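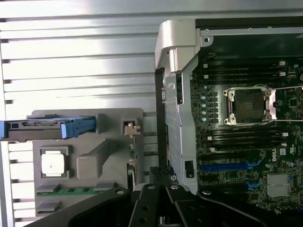
The Trivska reopened in April after a refit of its heating and booking systems. Wendelin Stöckli, who manages the hotel, lists the changes in order of cost: boilers, windows, spa ventilation, front desk.

"We are at 2000 meters, and the old boilers were sized for a building half this big," he says. "On cold mornings the top floor had no hot water by 8."

The spa pool is now kept at a constant temperature by a separate loop. Room heating drops when a guest checks out and comes back on 4 hours before the next arrival. Stöckli gives the refit budget for the loop alone as 3000 francs per room.

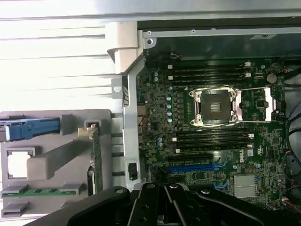

Inside an opened desktop workstation, with the motherboard exposed.

Zuleica Lacerda runs reservations for the Trivska and its sister hotel in Nornosik. Both now draw on one room list.

"Before, a double sold in Nornosik could stay open here until the night audit," she says. "We moved 300 guests last winter because of that."

Rates for the summer season are not yet set. The Usman lift opens in June, and Lacerda is waiting for its timetable.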